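Adhesive tape

Adhesive tape is a strip of backing material coated on one side, or sometimes both, with something sticky. It is sold in rolls and is used to join, seal, label, mend and postpone mending. Most households own several rolls and can find one of them.

The backing may be paper, cloth, plastic film or foil. The glue is usually pressure-sensitive, meaning it needs a firm thumb and no water or heat. Older gummed tapes had to be wetted first, commonly by licking, a practice few people miss.

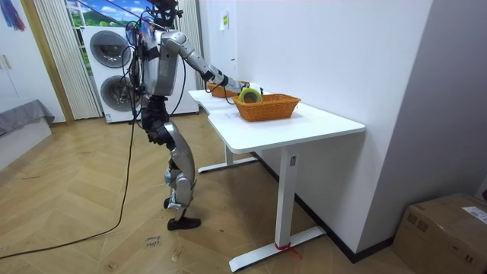 Storage has produced more opinion than research. Heat softens the glue and sunlight dries it out, so makers advise a cool drawer. Users prefer whatever is nearest, and a roll kept at the rim of an orange woven basket on a desk is at least easy to spot. In her handbook The Sticky Side, Rozália Pap recommends standing rolls flat on waxed paper – advice she admits to having followed once.

Finding the loose end is the oldest problem in the field. The Odik tab, a small paper flag stuck under the end, was sold by Reginald Holloway of Zeldale in packs of 300. It worked well until the flag came off, after which the buyer had to find both the end and the flag. Folding the end over does the same job for free and wastes very little tape.

Removal is covered in a separate article. Old residue generally yields to cooking oil, patience or a new coat of paint.

See also: Glue; String; Staple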